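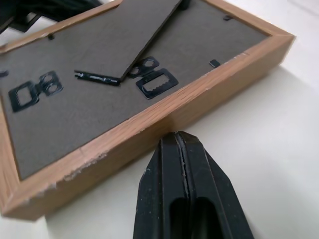 Issue 40, page 7

2024-01-07

Torkora pauses picture frame handling work after grip fault

LINDHAM – Torkora has paused one part of its two-arm handling program after a gripper kept closing when it should have stopped. Nobody was hurt. The fault came up during work on wooden picture frames at the company's Lindham site.

The gripper had been told to hold the edge of a frame lightly. The arm controller lost the force reading and went on closing until an operator pressed the stop button. Power to both arms was off 2 seconds later, and the frame was taken off the table by hand.

"The stop button did its job. The software should have stopped the arm first, and it didn't," said Didier Marchal, head of safety at Torkora. "We won't run this task again until it does."

Engineers traced the fault to an update of the controller software, supplied by Prodidix. When the force signal dropped out, the update kept using the last good value. Prodidix has confirmed the finding and has withdrawn the update from the 7 sites that had installed it.

Frames are a hard item for the arms. The wood can chip, the corner joints can open under a squeeze, and the metal hangers on the back can catch a fingertip.
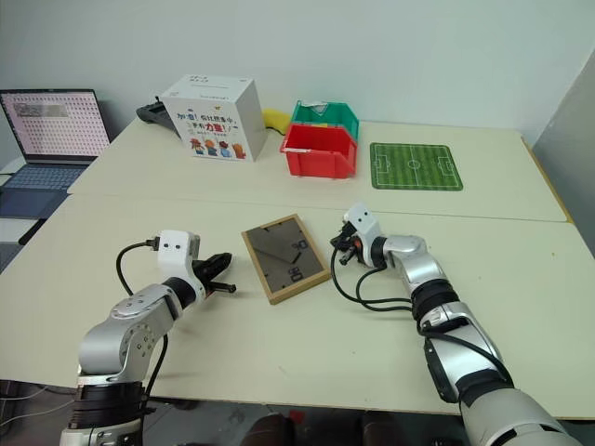

Can the arms be used for other work in the meantime?
Other tasks may go on with the older software, provided an operator stays within reach of the stop button.

Torkora will run 600 test grips on the corrected software before frame work starts again. The signal will be cut on purpose in 40 of them. Testing is due to finish in February, and the results will be checked by Ó Briain, an outside safety firm.

Sites that installed the update should go back to the earlier version and report any grip that did not release on command. Reports go to the safety desk at Lindham.

Media contact: Tadhg Madigan, Torkora press office, Lindham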